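Workshop notebook, Saturday, getting on for eleven

Second go at the old mining card in the Vadel box. It's the one with a single DVI socket and nothing else, so the first half hour went on hunting for a monitor that would take it (the Dutereck in the back cupboard does, and only at its native size, so please don't lend it out again!). Fan noise at idle was awful until I took the shroud off and gave the bearings a drop of oil – much better now, though still a bit of a rattle on start-up.

Put the stock BIOS back on with the switch in position two. Kept a copy of the mining one on the Kurnholm stick in case we want it. After that the driver went in first time, which cheered me up no end.

Then the long test. Power limit at 154 watts, side panel on, window shut. It settled at 14 degrees cooler than the last run with the old paste, and I ran it twice to be sure I wasn't fooling myself. 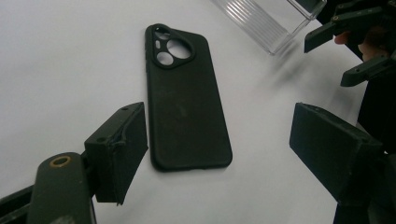
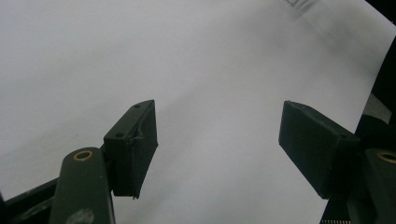 Memory is the part I'm less happy with. At stock it's fine, but anything over and I get sparkles in the desktop after 13 minutes or so, nearly always the same patch. Dropping it by 400 MHz makes them go away and costs very little in the games we'd want it for, so I've saved that as a profile called Sebastian, same as the machine it's going into.

Still to do: order thermal pads (the ones near the power stages are crumbling), find the missing bracket screw, and try the card in the other slot before we box it up.

Comments (2) Shares (0)

Recent entries
Kurnholm stick: what's on it
Quieter fans for the Vadel box
Dutereck monitor, dead pixel check

Back to top | Contact the workshop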